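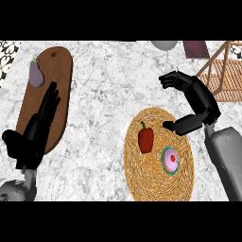

Sim first, hardware second: two-arm bench build, eggplant to placemat

Workshop Builds > Arms and Grippers

dharries
Status on the two-arm build. The left hand stays flat and open over the cutting board when it should be closing on the eggplant. Right hand curls as commanded. Same hand model on both sides, mirrored. Control loop is 100 Hz, policy trained on 165 episodes recorded in the sim. The real arms are still bolted to the bench in the garage, powered off, until this works.

promley_bench
Check the joint signs on the mirrored hand. When I mirrored mine, the thumb axis flipped and the finger limits didn't. The controller clamped every close command to zero.

dharries
Signs checked in November when I did the mirror. I can jog all the left fingers by hand from the slider panel.

Pureven
Then it's data. 165 episodes is thin for two hands with that many joints. How many of them have the left hand doing the grasp?

dharries
24. The rest are right hand on the pepper.

Pureven
There you go.

promley_bench
Disagree. 24 is enough to get a bad grasp. It should at least twitch. A hand that stays flat is a limit or a scaling problem. Jogging from the panel bypasses the normalizer in most setups.

elotura
Agree with promley. Print the raw policy output for the left fingers before and after unnormalizing. If the before value moves and the after value doesn't, stop collecting data.

Also, the palm is low over the board and the fingertips stop short of the eggplant. Even if it closed there it would close on nothing. I'd look at the wrist target too.

dharries
Raw output moves. After unnormalizing it is flat. The stats file was computed from the first 5 episodes, all right hand. Recomputing over the full set.

Pureven
I'd still record more left-hand grasps.

dharries
Will do both. Wrist offset is a separate issue, starting a new thread for that.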